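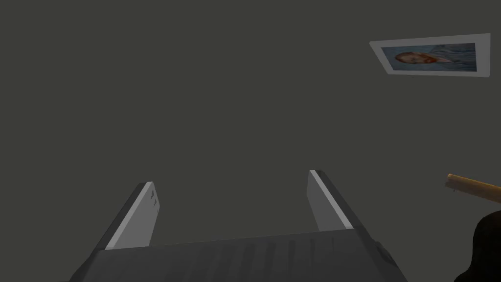

According to Carmela Palacios, the evening courses at the Prundcombe Adult Learning Center were never meant to replace a diploma. "People come to us with a job already," she said. "They want to read a contract without asking a relative."

The center opened its literacy program in April with 40 places. Director Saturnino Aranda confirmed that 67 adults are now enrolled, and that classes are limited to 10 learners each. 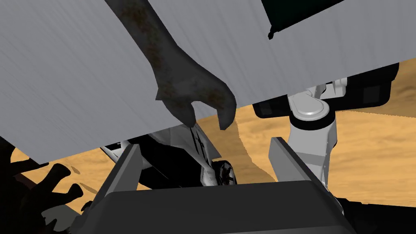 Mr. Aranda said the waiting list remains his principal concern. "We can find teachers. Rooms after six o'clock are harder," he stated. The center has asked the town for use of the Kistau Street library on two evenings a week, and a reply is expected before the winter term.

Learners pay no tuition. Books are lent for the term and must be returned at the final class.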